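Wekonley Docs
Buscar en la documentación Escriba un término y pulse Intro

Este sitio utiliza cookies técnicas y de análisis. Aceptar Configurar

4. Inscripción de equipos portátiles en el servidor de gestión

Esta sección describe el alta de un portátil en la consola Wekonley mediante el agente local. Se aplica a equipos de empresa y a equipos personales admitidos por la directiva de la organización. Para tabletas y teléfonos, véase la sección 5.

4.1 Requisitos previos

- Cuenta con el rol Operador de inscripción o superior.
- Permisos de administrador local en el equipo.
- 2000 MB libres en la unidad del sistema.
- Puerto TCP 443 abierto hacia el servidor de gestión.
- Reloj del sistema sincronizado. El servidor rechaza las solicitudes con un desfase superior a 15 minutos.

Nota: si el equipo estuvo inscrito en otra consola, retire antes el agente anterior y reinicie. Dos agentes activos compiten por el mismo servicio de actualización y el registro muestra el error WK-9.

4.2 Creación del perfil

1. Abra la consola y seleccione Dispositivos > Perfiles > Nuevo.
2. Escriba un nombre de perfil. No se admiten espacios ni tildes.
3. En Tipo de propiedad, elija Corporativo o Personal. Este valor no puede modificarse una vez guardado el perfil.
4. En Cifrado, marque Exigir antes de conceder acceso.
5. En Repositorio, seleccione el nodo Horkby si la sede tiene servidor local de paquetes. En caso contrario, deje el valor predeterminado.
6. Pulse Guardar y anote el código de perfil.

Precaución: la opción Borrado completo aparece activada de forma predeterminada en los perfiles corporativos. No asigne un perfil corporativo a un equipo personal. La orden de borrado elimina todas las particiones, incluidas las de datos, y no puede cancelarse desde la consola.

4.3 Instalación del agente

1. Descargue el paquete desde Dispositivos > Agente. Compruebe que la suma de verificación coincide con la publicada en la misma página.
2. Ejecute el instalador como administrador.
3. Introduzca la dirección del servidor sin el prefijo https.
4. Introduzca el código de perfil.
5. Espere a que el indicador de estado pase a Pendiente de aprobación.
6. Reinicie el equipo. El agente no aplica directivas hasta el primer reinicio.

El instalador admite el modo desatendido con el parámetro /silencioso. En ese modo, la dirección y el código se leen del archivo agente.ini, que debe estar en la misma carpeta que el paquete. Elimine el archivo al terminar; el código se guarda en texto legible.

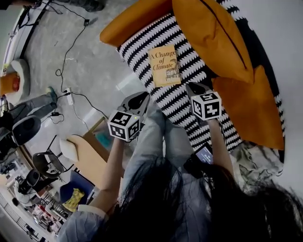
La aprobación de la solicitud requiere un segundo factor. El operador recibe un código numérico en el teléfono registrado y dispone de 2 minutos para introducirlo en la consola. Mantenga el teléfono a mano con la pantalla encendida, como la que se ve iluminada en azul junto al antebrazo derecho, y no cierre la sesión de la consola durante la espera. Si el código caduca, pulse Reenviar. Tras 9 intentos fallidos la cuenta queda bloqueada y solo puede reactivarla un administrador.

4.4 Aprobación y comprobación

1. En la consola, abra Dispositivos > Pendientes.
2. Localice el equipo por su número de serie. El nombre de host puede estar repetido.
3. Pulse Aprobar e introduzca el código del segundo factor.
4. En el portátil, abra el agente y pulse Sincronizar ahora.
5. Compruebe que el estado es Conforme y que la fecha de la última sincronización es correcta.

Si el estado es No conforme, la pestaña Detalles indica la directiva incumplida. Las causas habituales son el cifrado sin finalizar y la falta de una actualización del sistema. El agente repite la evaluación cada 15 minutos; no es necesario reinstalarlo.

Nota: en los equipos con controladora Stostitz, el estado de cifrado se notifica como Desconocido hasta el segundo reinicio. El comportamiento está documentado en las notas de la versión de febrero.

4.5 Retirada de un equipo

1. Seleccione el equipo en la consola y pulse Retirar.
2. Elija Retirada selectiva para eliminar solo los perfiles, los certificados y las aplicaciones asignadas.
3. Confirme con el segundo factor.
4. Espere a que el equipo se conecte. La orden permanece en cola mientras esté apagado o sin red.

Precaución: antes de retirar el equipo, exporte la clave de recuperación del disco. La consola la elimina junto con el registro del dispositivo.

Revisión técnica: Mihret Berhe, Alcides Magalhães

Última actualización: 2020-10-04

Suscríbase al boletín para recibir avisos de nuevas versiones. Correo electrónico Enviar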